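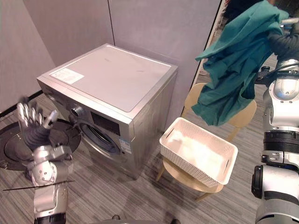
What should a laundry trial count as a success?

Decide this before you run anything, and write it down in one sentence. For our loading study at Ilstead the sentence was: the garment is fully inside the target, the hand is clear of it, and no operator has stepped in. Anything short of that is a failure, including a sleeve left over the rim.

This page explains how to score a laundry policy so that two people reading the same logs get the same number. We use it with Flillari, our two-arm policy, but nothing in it depends on the model.

Step 1. Split the task into stages. Ours has 3: pick, carry, release. Score each one separately. A single pass or fail hides where the trouble is.

Step 2. Fix the start states. List the garment, its starting place and the door position for each trial, then shuffle the list. Don't pick the next trial by hand.

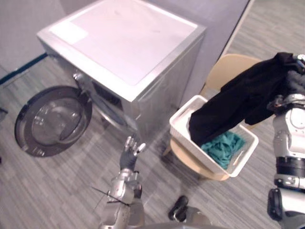 Step 3. Set a time limit per stage and stop when it runs out. Without one, a patient operator will report better results than an impatient one.

Step 4. Have two people score each recording on their own. Valter Simões and Ermelinda Fonseca did ours. Where they disagreed, Salvador Mendes watched the recording and made the call. Keep both original scores in the log.

Step 5. Report stage results with the number of trials. In our June set of 83 trials, 63 passed the pick stage and 49 passed all of them. Most of the loss after picking came at release - cloth tends to stay caught on a finger when the hand opens.

If you change the success sentence partway through, rescore the old recordings as well. Adelino Loureiro keeps a dated copy of the wording next to the scores, and we quote it in full in the results table.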